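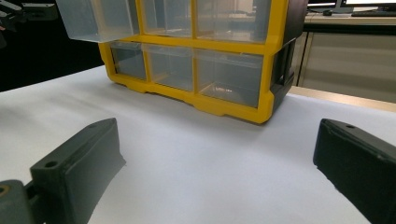
Six-drawer organizer, yellow frame, top left drawer pulled partly out.

Gwilliam Bead & Button - Ordering FAQ

How long does shipping take?
Orders in before 10 a.m. go out same day, Monday to Friday. After that, next working day. Tuesday is our big packing day so things can run a bit slow.

What's the minimum order?
None. One button is fine. Shipping is flat rate though so you may want to add a few things.

Do you sell loose beads by weight or by count?
Both. Seed beads by weight, everything over 6 mm by count. Bulk bags are 200 or 300, see the drop down on each page.

My bag was short!
Sorry. Email us with the order number and we'll send the missing ones, no need to mail anything back.

Will the color match my last batch?
Maybe not. Dye lots change. If you need an exact match put the lot number in the notes box at checkout and we'll look. Lot number is on the back of the bag, bottom corner.

What happened to the Graletti glass line?
Discontinued by the maker. What's on the site is what's left. The Flesmont rounds are the closest in size, not as shiny.

Are the metal buttons nickel free?
The Zuline ones, yes. Others, check the listing. If it dosen't say nickel free, assume it isn't.

Can I wash them?
Glass and plastic buttons, cold wash, inside out. Wood and shell, hand wash only. Painted beads, please don't.

How should I store small beads?
Anything with a lid or a drawer. Keep them out of the sun, some of the dyed ones fade. Label by size first, then color. Keep the bag label with the beads or you'll never find the lot number again.

Returns?
Unopened bags only, 19 days from delivery. Cut ribbon and custom mixes can't come back. You pay return postage unless we messed up.

Do you ship to Canada?
Yes. Customs fees are on you, we can't work them out ahead of time.

Is there a store I can visit?
Not right now. Local pickup is ok, pick it at checkout and wait for the ready email before you come over. Pickup is closed all of June.

Can I change my order?
If it hasnt been packed, yes. Email fast.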